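Module report: The Pencil Case Problem
Everyday Objects, second assignment
September 4, 2022

Word limit excludes the title and the bit where I complain.

1. What I set out to do

The assignment asked us to choose a household object, live with it for a month and report on whether it does its job. Other people on my course picked kettles and bicycles. I picked the hard pencil case, on the grounds that it was cheap, that I already owned one, and that it would fit in my bag on the bus. The first two of these are still true.

My question was a small one: does a rigid case with a hinged lid keep a student tidier than the soft zipped kind? I had used a soft one for most of my school life. By the end it held a great deal of pencil shavings and a boiled sweet which I believe had been there since Year 9.

2. Method

I used the hard case all through August, at home, in the library and at my summer job in the stockroom at Trameck. The soft case came along for the first week as a control, then I lost it, which I have recorded as a finding.

Each evening I wrote down what I had needed that day, whether I had found it, and how annoyed I was on a scale of one to six. The scale was my own. My tutor has since pointed out that it has no zero, so according to my data I was never once not annoyed. I stand by the data.

I also looked at two shops. Flernholm sells mostly hard cases and Bemia mostly soft ones, and neither had anybody in the stationery aisle with strong views about it. The Bemia catalogue runs to 418 pages, of which pencil cases get half of one, underneath the hole punches.

3. The case as an object

A hard case is really two shallow boxes that have agreed to share a hinge. When it is shut it looks organised whatever is going on inside, and I suspect this accounts for most of its sales. Opening it is another matter. The lid wants space behind it, and on a library desk that space generally belongs to somebody else's laptop.

The tray is where the arguments start. Dividers look generous until you own a ruler. Anything long has to go along the back by the hinge, and short things like rubbers and sharpeners get the compartments, where they slide about and make a noise like a small hailstorm whenever you run for a bus. 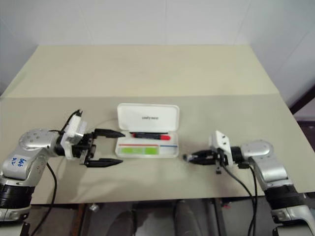

Reading time: 6 minutes

A white case with its lid standing straight up, one black pen with a red cap lying along the back of the tray and green sections in the lower left: I would call this the ideal state. It is lovely. My own case managed it for one evening, after I had tipped everything out on my bed and put back only what I could defend.

I now think that the number of things in the case matters far more than the case. With a single pen in it, a shoe would be tidy.

4. Results

Finding things was quicker with the hard case. You open it and everything is laid out in front of you, including the things you were hoping had gone away. With the soft case I mostly searched by feel, and this is how I met the compass.

Noise was worse, and so was capacity. The soft case would always take one more highlighter. The hard one simply would not close, and I spent a fair part of the month pressing on the lid like a person with a holiday suitcase.

My annoyance score went down over the month, apart from two bad days. One was the bus. The other was when the lid sprang open in the stockroom and I had to get a sharpener out from under a pallet of Hermans tinned peas with a broom.

5. Problems with this study

There was one participant and she wanted it to be over. The control went missing. I also bought new pens halfway through, which cheered me up and probably spoiled the last fortnight of scores.

6. What I would do differently

I would leave the compass at home. I would line the tray with a bit of felt to deal with the rattling, and try a case with a removable divider to see if a ruler and a rubber can live together. I would also start the scale at zero.

The diary pages and the annoyance chart are in the appendix. The chart is in pencil, as I couldn't find a pen.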